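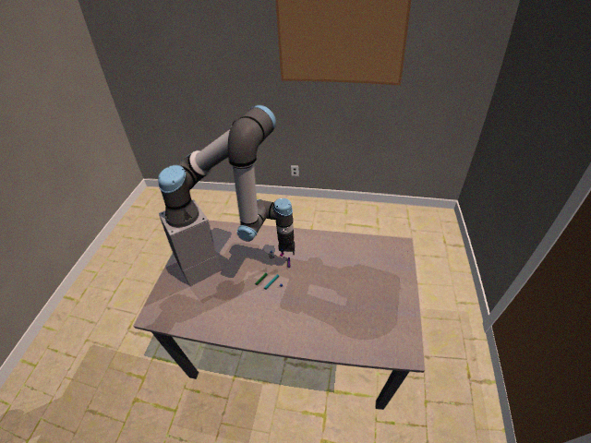 Setting up a simulated bench before you mount the arm

Part 2 of the Hikeddale shared workshop arm build. Part 1 covered the pedestal and the wiring to the controller.

This part builds a virtual copy of the bench so that motions can be tested before they are sent to the hardware. Allow one evening. You need a tape measure, the arm model from the workshop drive, and a machine that can run the simulator with shadows turned on.

1. Measure the bench

Measure the tabletop, the leg positions and the height of the top face of the pedestal. Work in millimeters and convert once, in the scene file. Our tabletop is 700 mm above the floor. Take the pedestal height at the bolt pattern. A block that has been shimmed on one side will read differently at each corner.

2. Place the pedestal and the arm

Put the world origin at the center of the pedestal's top face. Everything else is then given relative to the arm base, and the numbers match what the controller reports. Keep the pedestal toward the back of the table, as on the real bench, to leave the front clear for parts.

Load the arm with its joints at the ready pose: elbow high, forearm close to vertical, gripper pointing down over the table. If the arm loads folded through its own pedestal, the joint offsets are in degrees and the loader wants radians. Thảo Đỗ added a check for this to the loader script, so pull the current version first.

3. Add the room

Floor, walls and a door are enough. Give the walls collision shapes even if the arm can't reach them – the planner runs faster with a closed volume than with an open one, at least in our build. Textures are optional. I used a stone tile for the floor and left the walls mostly plain.

4. Add small test parts

Use simple shapes first: short cylinders, thin sticks, a small ball. Give each a different color so the log and the view are easy to compare. Scatter them in front of the gripper and include at least one pair of sticks lying side by side. A single stick in open space tells you very little about finger clearance.

Set the mass of every part by hand. The default is 1 kg, and a ball that small at 1 kg will shove its neighbors across the table.

5. Lighting

If you plan to use a virtual camera later, turn shadows on now. Parts that are easy to pick out under flat light can get lost at a shadow edge. Move the lamp between runs and save each position in the scene file.

6. Run the approach test

Command a straight descent over one part, stopping 24 mm above the tabletop. Watch the wrist joints. If one of them flips partway down, move the start point away from the base and try again. Repeat for the other parts, then for the table corners nearest the pedestal.

Known problems

The gripper model from Prondar has its fingers slightly too long. Emlyn Morris has a corrected mesh; ask on the workshop list. Parts may also sink into the table at large time steps. Halve the step and reload.

Part 3 covers bolting down the arm and matching the first real move to the simulated one.

Tyson Beaudoin
July 19, 2022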